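### 3.2 Collection of pushing demonstrations

Demonstrations were gathered on the Stillgate cell over two collection periods, the second ending in November. In every episode the operator guides a single cylindrical finger across a wooden board fixed to a perforated table, and pushes one named block to a target given in plain language ("move the red star next to the green cylinder"). Grasping is disabled throughout. The board holds eight blocks in four colours, and some shapes occur in more than one colour, so that neither colour nor shape alone is always enough to pick out the right block (Figure 2).

Starting layouts were drawn at random and set by hand. A layout was rejected if any two blocks touched or if a block overhung the edge. Operators were shown the instruction only after the layout had been confirmed, which kept them from placing the blocks to suit the task.

We recorded 3000 episodes, of which 804 were withheld for evaluation. The split was made by layout and not by episode: repeated instructions on the same starting layout always fall on the same side. A further 83 episodes were discarded before the split owing to dropped joint readings, and are not included in the total.

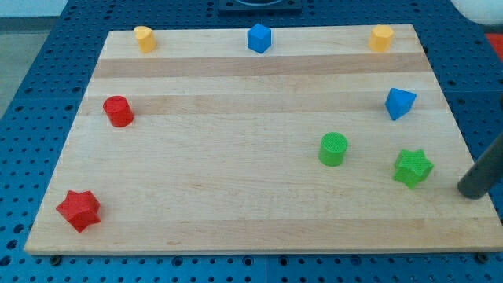 **Figure 2.** Board with eight blocks and the pushing finger at the right-hand edge, near the green star.

Instructions were written by two annotators who had no part in operating the arm. Where they disagreed on whether the final state met the instruction, the episode was kept and marked as uncertain. These labels are used in Section 5 but ignored during training. Finger position and commanded velocity were stored with each camera image, and pauses at the start of an episode were trimmed using a fixed speed threshold. Pauses later in the episode were left in, as operators often stopped before changing the side from which they pushed.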